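The Phone Bench at Drurwood: A Gallery

Welcome, and thank you for stopping by! I started putting this page together back in November, when people's families kept asking what had changed on our floor and I got tired of waving my hands around to explain it. Drurwood takes in used phones, sorts them, wipes them and sends them on to be repaired or recycled, and for most of our years every single one of them was picked up, turned over and set down again by a person. Now a good part of that lifting is going over to the arms, and the rest of us are learning what to do with our mornings.

I should say that it hasn't all been smooth. We lost the old sorting line, which a few of us were fond of (you could talk across it), and we gained a bench that wants somebody close by to tidy up after a missed grab. No one was let go over it, which was the first thing everybody asked. Three of us moved to grading and one to the Grusville counter, and Halfdan Thorlacius, who sorted by hand longer than anybody here, now sets out the phones and decides what the arms should practice next. He says his wrists have forgiven him — his shoulder is still thinking it over.

The two-arm bench

Six phones spread out on the pale tabletop, four of them dark and two in softer colors, with the right gripper reaching over the middle of the group and the left one empty just beside it. Two of the black ones are stacked, one on or just above the other, and overlapping phones are what we all used to grumble about by hand, too. Halfdan likes to lay them at odd angles, the way they land when a box gets tipped out, and he'll happily spend a whole coffee break telling you why neat rows teach you nothing. The purple cables have become our house color, more or less, and there is talk of mugs.
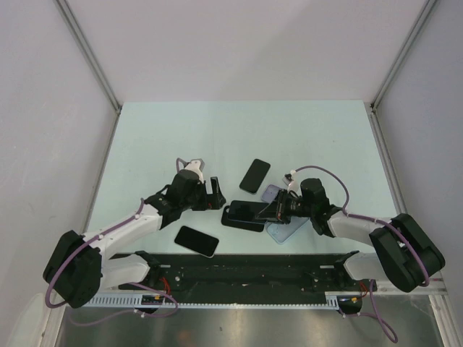 Coming to see us

If you used to work here, or you have somebody here now and would like to see the bench for yourself, please do come by. Mid-afternoon is best, after the Briem delivery has been unpacked and there's room to stand. Ask for Halfdan at the front and give yourself a good half hour, more if you get him started on the old sorting line.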